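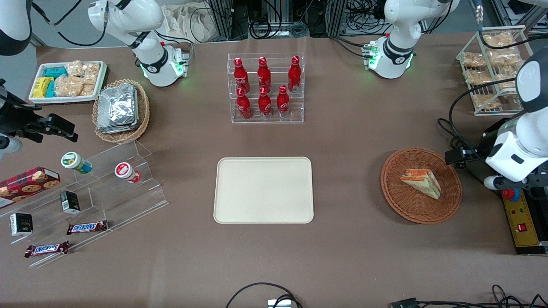
# Pundus snack-table set

Search this workshop's pages
Search
All pages / Notes only

## What it is

Pundus is a small collection of two-arm tabletop recordings made in the Esgate shared workshop. The task family is snack serving: take an item from a rack, stand or basket and put it on the tray. Everything was driven by a person through a pair of leader handles. Nothing in the set was produced by a trained policy.

Please read the limits section before the numbers. Data cards for sets this size tend to promise too much, and the first draft of this one did too.

## Status

Version 2. Usable for trying out a loader or for checking whether a policy can overfit. Doubtful for anything else. If your results on Pundus look good, suspect Pundus first.

## The table

The top is covered in brown paper. An empty beige tray sits near the middle and is the target for every task. Behind it is a clear tiered rack with six Coca-Cola bottles, three to a tier. A round wicker basket with a sandwich in it goes to the right of the tray, and a white wire rack of packaged baked goods stands in the back corner on the same side. The left side has a clear stepped stand with small cups, small boxes and two Snickers bars, plus a cookie box, a tray of bagged snacks and an oval basket of foil-wrapped packets.

The two arms are white, the right one with a black gripper end, and come in from the back and sides. "Left" and "right" in the file names always mean the robot's own left and right. From the fixed camera they are swapped, so the right arm shows up on the left. This has caught every person who has used the set, including the ones who wrote this paragraph.

The yellow control panel with the red emergency stop stays on the table in the front corner, next to the basket side. Do not move it to get a cleaner view. One of us did, and then had to walk around the table to reach it.

## Tasks

- bottle_to_tray: lift one bottle from the front tier and set it on the tray
- bar_to_tray: pick up a candy bar from the lowest steps
- sandwich_to_tray: take the sandwich out of the basket
- bread_to_tray: take one package from the wire rack
- packet_to_tray: take one foil packet from the oval basket

That makes 5 tasks. A cup task was planned and dropped. The cups tip over when a gripper comes anywhere close, and the operators spent more time standing them back up than recording.

## How it was recorded

One fixed camera, no wrist cameras. Joint positions, gripper opening and video are saved together. The clocks were lined up by hand at the start of each session and then trusted, which was optimistic. Expect the video to lag the joint log by around 3 frames, and measure it yourself if timing matters to you.

Sessions ran in the evening, after the saws were off. The bench shares a floor with the rest of the shop and the arms sway a little whenever somebody rolls a cart past. You can find this in the joint logs if you go looking.

The scripts come from Sakumeo, our own teleoperation code, and the grasp labels were added afterward with Moser, a labeling tool built in the same workshop. Moser decides that a grasp has happened when the gripper stops closing before its limit. It is wrong for the foil packets, which squash flat, and often wrong for the bread. The labels for those two tasks should be treated as guesses. We left them in so that the file layout stays the same across tasks.

## Files

- episodes/ holds one folder per attempt, with video and joint log
- labels/ holds the Moser output, one file per episode
- notes/ holds operator remarks, uneven in quality
- bad/ holds attempts with a dropped item, a stalled joint or a missing log

Do not skip bad/. Most sets of this kind quietly leave failures out and then report how clean the demonstrations are. Some of the folders in there are more useful than the good ones — a bottle caught by the cap and slipping tells you more about the gripper than another tidy lift.

## Known limits

The layout barely changes. Items were nudged between attempts, but each object keeps its own area of the table, so a policy can learn where to go without looking at anything. We tried covering the lens during a replay test of a small model trained on bar_to_tray. It still reached for the right step. Draw your own conclusion about what it had learned.

Clear acrylic is hard on depth estimation. Anyone adding a depth camera should expect holes around the rack and the stepped stand.

Cables run along the front edge of the table. A cropped version of the video without them exists in version 1, and it made later comparisons a mess. Use the full view.

There is no success rate in this card. The operators judged their own attempts, and two people watching the same episode did not always agree on whether a package was on the tray or leaning against it.

## Changes

Version 2: swapped-arm file names fixed, bad/ added, cropped video removed.

Version 1: first copy shared inside the workshop in January. Please delete it if you still have it.

## Use

Free to use and change. Say which version you used. If you find a mislabeled grasp, send the episode folder name and the frame; a general report that the labels are bad won't help, as we know that already.

Related pages

Sakumeo: leader handle wiring
Moser: why the grasp threshold keeps moving
Esgate workshop: evening bench rules
Pundus version 1 (withdrawn)
Lining up video and joint logs by hand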